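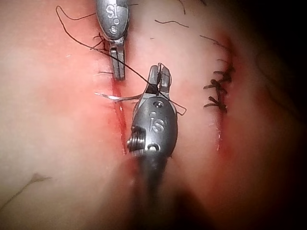

Le laboratoire de robotique chirurgicale d'Irberg a engagé une campagne comparative de deux contrôleurs, Lightfoot et Studitz, destinés au pilotage de pinces à deux mors. L'épreuve retenue est la suture : les mors de l'instrument inférieur serrent un long fil sombre, près d'une fine aiguille courbe posée en travers de l'incision ouverte.

Le protocole prévoit jusqu'à 1000 passages d'aiguille, dont 228 ont été enregistrés à la date du 09/09/2022. Chutima Kaewkla, responsable des essais, présentera les résultats en décembre - sur le site de Tornness.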